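Clunau Regional Library Opens Miranda Reading Annex

CLUNAU - The Clunau Regional Library announced in April the opening of the Miranda Annex, a new branch serving residents of the Plunow district. The annex holds 3,148 titles for adults and children and is open six days a week until 9 p.m.

Funding for the branch was provided through a four-year agreement between the library and the Tasent Foundation. The agreement covers rent, furnishings and the purchase of new books, including large-print editions and audiobooks. 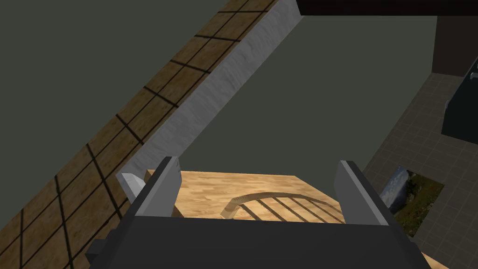
Computer-rendered image of a gripper with its two fingers apart.

Plunow residents previously relied on a bookmobile that stopped in the district twice a month. The bookmobile will continue to operate on its rural routes, and its Plunow stop will move to the annex parking lot.

Library cards issued at any Clunau location are valid at the annex. Books may be returned to any branch. New cards are free to residents and may be requested at the front desk with proof of address.

Story hour for young children begins at 10 a.m. and requires no registration. Study rooms - four in total - may be reserved by phone or in person.

Media inquiries may be directed to the Clunau Regional Library communications office.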